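# Rasdale repair night is moving to a bigger room

Good news for anyone who has stood in line on the stairs with a toaster under one arm – the monthly repair night in Rasdale is moving! Starting in March it'll be in the old Kleinschmidt shoe store on Brodel Street, which has heat, a real parking lot and (finally) more than one outlet per wall.

I've been going for a couple of years now, mostly with lamps, and the old room over the bakery was getting silly. Last month 17 people were waiting before the doors even opened. The organizers say they fixed almost 700 things last year, and I believe it, because a fair number of them were mine.

The rent is covered for 13 months by a grant from the Olis Fund. After that they'll have to see. Entry is still free, but there's a jar by the door and I'd love to see more bills in it and fewer buttons.

Duct tape and a tripod, on a white tabletop:
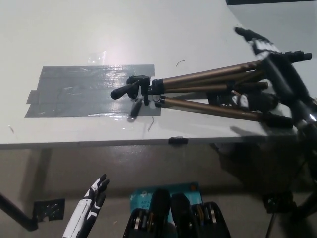
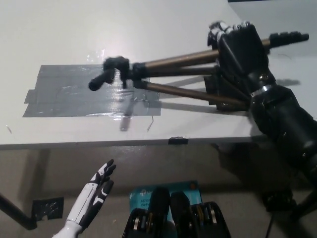
Doors open at 6 p.m. and the last repair gets taken in at 8:30, so don't show up at closing time with a sewing machine like I did. There's a new limit of two items per person, and no microwaves. If you can solder or sew even a little, they're looking for 10 more fixers, and you get soup. I'm told the soup is moving too.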